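Gravitell adds a portable monitor, and some big claims

Gravitell has put a portable monitor on sale this September, a USB-C model called the Sorkitz 13. The company promises "desktop-grade color" on a 13-inch panel, but the spec sheet lists no color coverage at all. 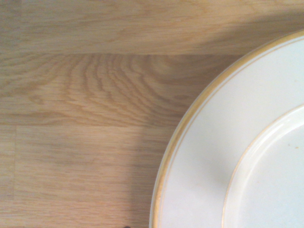 Response time is given as 4 ms, with no word on how it was measured. Battery life is put at 11 hours — at a brightness level Gravitell doesn't state. Buyers have heard that sort of thing before.

The stand folds to 2 positions, and the screen has a matte coating. Speakers are built in. A height adjustment is not offered. 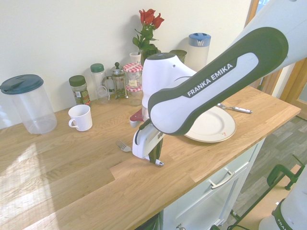 Online seller Nuttall is taking orders now and says stock is limited, as it did with the last Gravitell screen, which stayed in stock all summer. Gestico will carry it later. Neither store would say whether the price covers a cable.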